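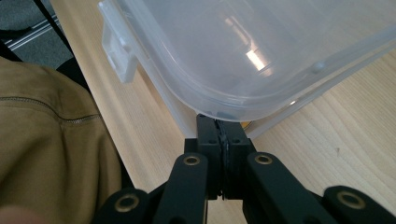
Clear box with a latch, on the bench.

Workshop tips: storage boxes when the lifting is automated

At Jevport we keep small parts in clear plastic boxes, and since September the moving of boxes between benches is done by the Graltadetti line. My colleagues ask me often what is different now for the hands. These are my notes.

Close the latches before you leave the box. A person feels when a lid is loose, but the line only takes the rim and goes.
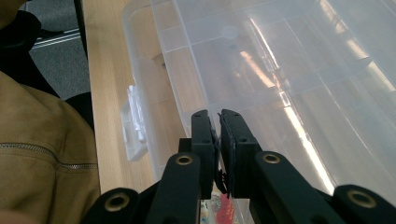
Keep small items low and in the middle, and do not fill up to the lid. For boxes that travel we have a limit of 2000 grams, and 1000 grams for the ones with thin walls. Write the weight on paper tape, so it comes off without glue marks.

Wipe the rim with a dry cloth. Oil from the fingers is enough to make it slip.

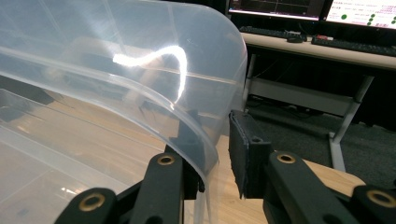 Elango Venkataraman
Bench supervisor, Jevport

What changed for us is mostly the walking. Before, two people carried boxes the whole morning. Now the same two check contents and repair latches, and Jayanthi Subramaniam has taught them to read the line log. It took them some weeks to like it. One still prefers to carry, and for odd-sized boxes we let him.

If a box is refused two times, put it on the Abernathy shelf and tell me the number.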